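Dollik Desk Quote Display
Share prices, watchlists and price alerts on a screen of their own

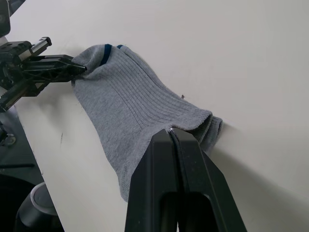
NURPORT, November 22, 2021 - Clastham has put the Dollik desk quote display on general sale. Orders are open to private investors, small advisory offices and investment clubs. Units ordered from this page ship from our Nurport warehouse.

Overview

The Dollik is a small standalone screen that shows stock prices during market hours. It sits beside your computer and does not need the computer to be on. You choose the stocks, funds and indexes you want to follow, and the display shows the last price, the change on the day in money and in percent, the day's high and low, and the volume so far.

It does not place trades. You keep using your own broker for that, and the Dollik never asks for your brokerage login. Some customers ask us to add order entry. We have no plans to do this.

Watchlists

The display holds up to 288 symbols. These can be kept in one long list or split into named groups such as retirement account, dividend stocks, or companies you are thinking of buying. Groups can be sorted by name, by percent change, by volume, or left in the order you typed them. A symbol can be in more than one group and counts once toward the limit.

You set up watchlists from a web browser on any computer or phone connected to the same network. Type the ticker or part of the company name and pick from the results. If a company is listed on two exchanges, both listings appear and you choose the one you want. You can also upload a plain text file with one ticker per line. Tickers the system does not know are listed at the end of the upload so you can fix them.

When a company changes its ticker, the display updates the symbol overnight and marks it with a small dot until you open it. Stock splits are handled the same way, and past prices on the chart are adjusted. Spinoffs are not added automatically. You will need to enter the new company yourself.

Price alerts

Each symbol can have up to three alerts. An alert can be set on:

A price, above or below
A percent move from the previous close
A percent move from the price you paid, if you have entered one
Volume above the recent daily average

When an alert goes off, the line turns solid and stays that way until you touch it. Sound is off when the unit leaves the warehouse and can be turned on in settings. Alerts can also be sent by email. Email alerts go out from our server, so they still arrive if the display is unplugged.

Alerts are checked during the regular session only. If a stock opens past your alert price, the alert goes off at the open and shows the opening price, which may be some distance from the one you set. An alert is only a notice. It is not a stop order and will not sell anything for you.

Charts

Touch any line to see a chart of the day's trading. Swipe to move to the week, month, year and five-year views. The previous close is drawn as a thin line on the day chart. There are no drawing tools and only one moving average, which can be switched off. People who do detailed chart work will want to keep their desktop software for it.

Where the prices come from

Prices reach the display through a data feed supplied by Okeke. The standard plan is delayed. The length of the delay is set by each exchange and is printed next to the exchange name at the bottom of the screen. The live plan removes the delay for the exchanges you select. Before live prices can be turned on, you will be asked to fill out a short form stating whether you are a private or a professional user. The exchanges require this, and professional users are charged more.

If the feed drops, the prices turn gray and the time of the last update is shown. We chose this after testing in October, when several testers said they had been looking at old prices without knowing it. "Before that change the screen looked the same whether the feed was up or down, and people were reading numbers from before lunch," says Maëlys Ferrand, product manager for the Dollik. "Gray means don't use it."

What is in the box

Dollik display
Stand, attached with one screw (screwdriver included)
Power adapter
Network cable
Printed setup sheet

Setup

Plug in the display and connect it to your network by cable or Wi-Fi. A code appears on the screen. Type the code into the setup page in your browser, choose a plan, and add your first symbols. Your time zone is taken from the network and can be changed. If the code does not appear, hold the button on the back until the screen goes dark, then let go.

Office networks sometimes block the feed. The setup sheet lists the addresses your IT department needs to allow.

Plans and ordering

The display comes with the delayed plan, and there is no monthly charge for it. The live plan is billed monthly per exchange and can be stopped at any time from the account page. When you stop it, the display goes back to delayed prices at the end of the paid month. Your lists and alerts are kept.

The first production run is 500 units. Orders after that will be filled from the next run, and the order page will show a waiting time before you pay. Offices ordering several displays can manage them all from one account and copy the same watchlists to each.

Warranty and returns

The display is covered for 2 years against faults in parts and workmanship. The power adapter is covered for the same period. To return a unit, ask for a return number through the account page first. Parcels that arrive without one take longer to process. Live plan charges for a month already started are not refunded.

Known limits

Options, futures and bonds are not supported in this version
Mutual funds update once a day, after the fund company publishes its price
Dividends are shown but not added to your gain or loss
Only one currency can be used for totals - prices are always shown in the currency of the exchange

Please note

Prices are shown for information only. Clastham does not give investment advice and does not recommend any stock shown on the display or on this page. Check prices with your broker before you trade.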